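Gripper comparison on the suturing bench: progress report to the Zetier fund
Period ending 7th June 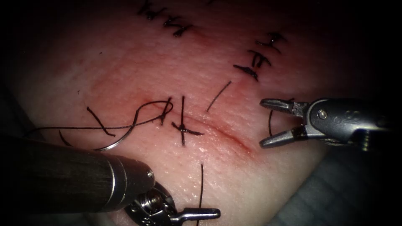 Figure 1. Suturing trial on the skin-like pad, with both instruments at the incision line.

The work in this period compared two sets of jaws for the Gavach arms. Set A is the standard needle driver supplied with the arms. Set B is the Sfakianakis pattern, with a shorter jaw and a finer grip surface. The arms, camera and controller settings were kept the same throughout.

We planned 100 stitches with each set and have finished both. A stitch was counted as complete if the knot held under a light pull from the test hook. Set A completed 75 and Set B completed 82. Most of the failures with both sets came when the needle turned in the jaws during the handover from one arm to the other. Loops in the working thread also cost time, and we now log them separately.

The fixed camera has been reliable, but light falls off towards the sides of the pad and older knots there are hard to make out. A second lamp is on order.

Spending on pads, thread and needles came to 945 pounds, which is within budget. We lost 7 working days to a cable fault on one wrist. The cable has been replaced and the arm recalibrated.

Next we will repeat 25 stitches per set using the Fladance controller, to see whether smoother wrist movement reduces needle turning. The final comparison is still due in November. We are not asking for any change to the grant.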